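Section 4: Reporting a local incident with Jusedport

Once your station is paired, you can send your first report to the Furnville duty desk. It's quick – most people manage it in one sitting!

1. Press and hold the blue key until the screen shows READY.

2. Choose the kind of incident: theft, damage, nuisance or missing property. Use "Other" if you aren't sure. The desk can change it later.

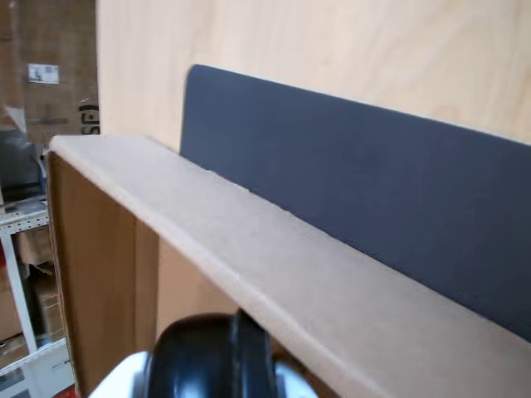
Open cardboard box, seen from above.

3. Type the place. A street name and the nearest house number are enough. Stairwells and shared gardens have their own codes, listed under Places, page 76.

4. Add what happened in your own words. You have 646 characters, so there's room for a proper account (times, clothing, direction of travel).

Note: Leave out the names of neighbours at this stage. An officer will ring you for those.
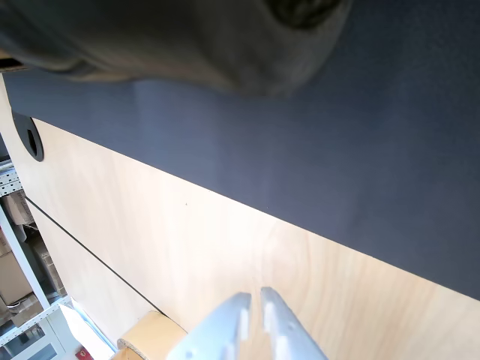

5. Choose who may read the report. "Desk only" is the setting you start with. "Street group" also shares the time and place with members near you, which is brilliant for things like bike thefts.

CAUTION: Jusedport is not an emergency line. If anyone is hurt or in danger, dial 999 first and report afterwards.

6. Press Send. You'll see a reference beginning with F. Write it down or save it to your Wurex card.
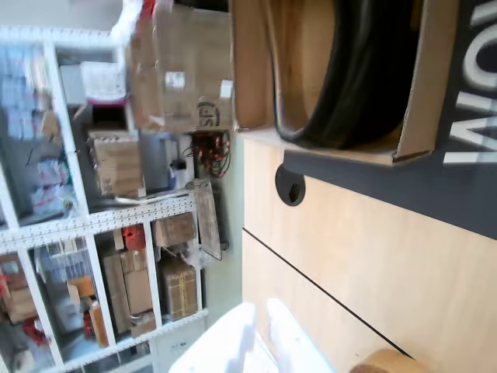 7. Wait for the green tick. It normally comes within 10 minutes, a little longer late at night. If the tick stays grey, check the signal and press Send again – the desk will spot a repeat and join the two together.

Adding to a report

Open Reports, pick your reference and press Add. If you use the Bassi handset you can speak your update, and it really does cope well with accents! Read it through before you send it.

For lost or found property, fill in the item form as well (form 224). Give the colour, the type of item and anything it was kept in. 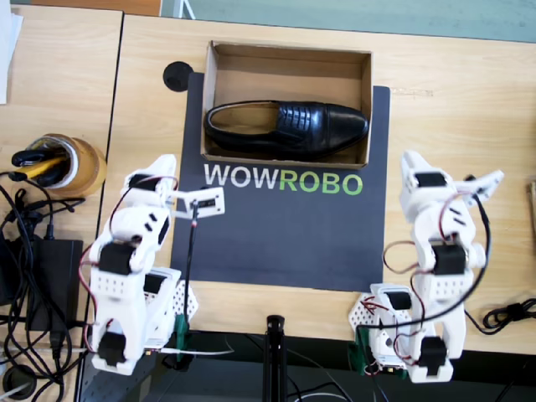

Black loafer in an open shoebox.

Still stuck? Ask for Themba Du Plessis at the duty desk, weekdays from 9am.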